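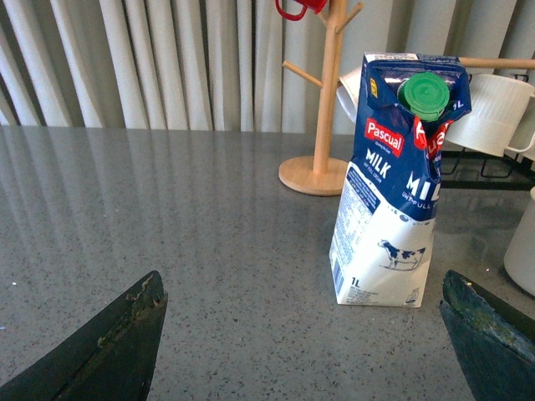

**Padico sucht Aushilfe (m/w/d) für die Frühstücksküche**

Unser Gästehaus stellt zum April eine Aushilfe ein, 3 Vormittage pro Woche, Beginn um sechs Uhr.

- Buffet aufbauen und nachfüllen
- Kaffee und Tee kochen
- Geschirr spülen, Kühlschrank kontrollieren

Erfahrung ist nicht nötig, ein Gesundheitszeugnis schon - die Kosten übernehmen wir. Deutsch oder Spanisch genügt.

Kurze Bewerbung bitte schriftlich an Padico, Postfach 1114, Kennziffer 258.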